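## 4. Handing a station over to the arms

Read this section before the first shift with the Stovar pair at the packing bench. The supplier's booklet covers the wiring and the software. It says very little about the people who have packed panels at that bench for years, so Tuulikki Ikonen and I wrote this part at Derkbridge after our own first month. Where we disagree with the booklet, follow us until your line lead tells you otherwise.

### 4.1 Before you start

1. Agree in writing who is in charge of the station. One name per shift. "The team" is no good to anyone when the arms stop at ten to six.
2. Put the yellow bins where the packer can reach them without leaning across the bench. The booklet shows them on the far side, which suits the arms and hurts shoulders.
3. Clear scraps from the tabletop.
4. Check both gripper fingers for worn padding. Replace in pairs.
5. Set the station to **Slow** for the first 600 panels. The booklet allows full speed from the start. We tried that in July and went back.

> **Caution:** Never reach between the two arms while the station lamp is green, even if both look still. An arm waiting for its partner can move without any sound first.

### 4.2 Running a panel

1. Press **Load** and wait for the first arm to take the panel. It should be held upright, with the card face towards the wood side of the bench.
2. Look at the top corner of the card. A slight bend is within limits. A crease that goes right across is a reject.
3. Press **Confirm**. The second arm comes in from above.
4. Keep your hands off the bench until both arms have parked.
5. Take the panel out and check the edges by touch. The cameras do not check the soft layer, whatever the sales sheet says.
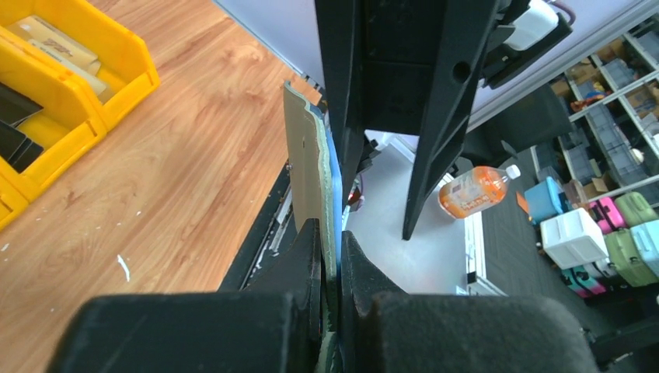

*Fig. 4-2. Layered panel held upright, second gripper above it.*

If the panel leans at this point, press **Hold** and call whoever has the station. Do not straighten it by hand. Straightening by hand is what most of us did in the first week, and the counter logs it as a successful cycle, so the figures came out looking better than the work had been.

### 4.3 Recording stops

The station keeps its own log, but it only records stops it has noticed. Keep the paper sheet as well.

1. Write down the time, the step you were on and what you did.
2. Tick **Helped** if a person touched the panel, the bin or the bench before the cycle finished.
3. Hand the sheet in at the end of the shift. Do not tidy it up.

Our first full count was 1,674 panels, of which the station's log called about 90 "assisted". The paper sheets gave a good deal more. Skarphéðinn Brøndum went through both and found that the log leaves out any help given while the lamp is amber. That setting can be changed under **Reports > Lamp states**. Change it before anybody uses the log to decide how many packers a shift needs.

### 4.4 What changes for the packer

The supplier calls the new job "supervising". In practice you feed, check, clear and wait. The lifting is less, and we are glad of it. The waiting is harder than it sounds, as you have to keep watching something that needs you only now and then.

- Swap the person at the station every 90 minutes. Do not stretch this when you are short-staffed.
- No one looks after more than one station. The booklet says 3.
- Keep one bench for packing by hand, and give everyone a regular turn on it. When the arms were down for an afternoon, the newest starters had never packed a panel themselves.
- Breaks are taken away from the bench. Watching the arms with a sandwich is still watching the arms.

**Note:** Pay grades for the station had not been settled when this section was written. Ask your line lead, and ask for the answer on paper.

### 4.5 Going to full speed

Move from **Slow** to **Normal** only when the paper sheets show two shifts running with no **Helped** ticks at step 3. The screen may offer you the change sooner. Press **Not now**. It will ask again at the next start-up, and the message cannot be switched off in the present version.

For faults with the arms themselves, go to section 5.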